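1/10/22 — equipment planning, second pass

Sat down with Vidar this morning and a large pot of coffee to go over the spring order again, and I'm writing it up while I still remember which of us wanted what. Ingegerd needs the final list by the 21st, and I would much rather hand her something a bit thin than go back in June begging for the things we left out. (We did that last year. It was not a happy conversation for anyone!)

The big item is still the hands. We have 2 on the Lodhi and no spares at all, so when a finger goes, everything goes, and whoever had the afternoon slot gets to tidy shelves. Limmont quotes 90 days for delivery on a replacement, which is a long time to tidy shelves. Vidar would like a full spare pair. I'd be happy with one complete right hand and a bag of finger parts, given that the right one does most of the gripping in our tasks, but I can see his point about having both sides covered, and I told him so.

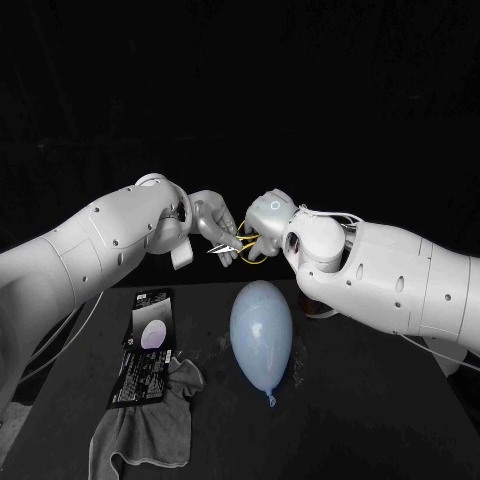
Then there is the cable question, dear to my heart and to hardly anyone else's. I'd like proper sleeves and clips for both wrists, and a few extra lengths of cable while we're at it. It's a small line in the budget and Roald says to fold it into general supplies, which suits me fine as long as it really gets ordered this time.

Consumables: we keep forgetting these are real money. Balloons, small scissors, towels, all the little tabletop things. Sølve has been buying them on his own card and bringing me the receipts in an envelope, bless him, but it ought to have its own line. I've asked him to go through the envelope and give me a monthly figure. He should also put down blunt-tipped scissors as well as the pointed kind, so we can choose depending on who is standing close by.

Pamia or Teltetti for the second table? Pamia is cheaper, Teltetti has the adjustable legs. I lean toward the legs, my back being what it is. Vidar doesn't care as long as the top is dark and matte like the one we have now.

Still to do: written quote from Limmont for both options — one hand plus parts, or the pair. Ask Alvar whether the service contract covers finger joints, he had the paperwork last. Table dimensions to Ingegerd before she asks me again.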